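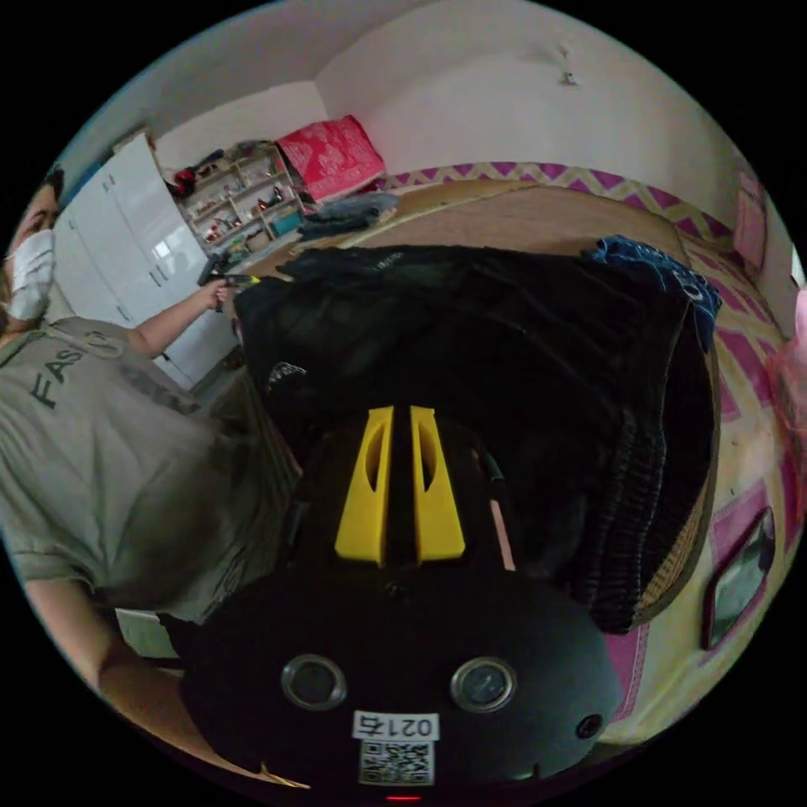 Zellis busca personas para trabajar en el servicio de habitaciones y ropa de nuestra residencia de Plistumville. La residencia tiene 25 habitaciones y recibe estudiantes y trabajadores de temporada, que se quedan normalmente entre dos y cinco meses. El trabajo es tranquilo pero pide atención: hay que cambiar las camas, recoger la ropa que los residentes dejan encima, como una prenda negra doblada y otra azul de punto puesta sobre ella, en una cama con sábana de zigzag rosa, amarilla y blanca, y devolver cada pieza a la persona correcta. La ropa de punto se lava siempre aparte.

Ofrecemos 2 puestos, los dos de media jornada.

Las tareas
– Preparar las habitaciones antes de una llegada y después de una salida.
– Clasificar, lavar, secar y doblar la ropa de cama y la ropa personal.
– Hacer pequeños arreglos de costura: botones, dobladillos, una cremallera.
– Apuntar en el cuaderno de lavandería lo que entra y lo que sale.

Lo que pedimos
Buscamos personas puntuales y discretas, porque se entra en habitaciones donde otros viven. La experiencia en hotel o lavandería es útil, pero no es obligatoria – la primera semana se trabaja siempre con una compañera del equipo. Es necesario comprender bien el español hablado. Quien sabe coser a máquina tiene preferencia para el turno de tarde.

Condiciones
Horario de mañana (de 8 a 13) o de tarde (de 14 a 19), a elegir según disponibilidad. Contrato hasta final de noviembre, con posibilidad de continuar. La comida está incluida los días de trabajo. Para quien viene de fuera hay una ayuda de transporte de hasta 300 euros por el periodo completo. El autobús de Cavley para delante de la puerta.

Cómo presentarse
Se puede dejar una carta breve y el currículum en la recepción de la residencia, calle Furnival 5, o enviarlos con el formulario de esta página. En la carta escriba por favor qué turno prefiere y desde cuándo puede empezar. Contestamos a todas las solicitudes, también cuando la respuesta es negativa. Las entrevistas se hacen en la residencia y duran media hora.

Anuncio publicado el 2024-02-21.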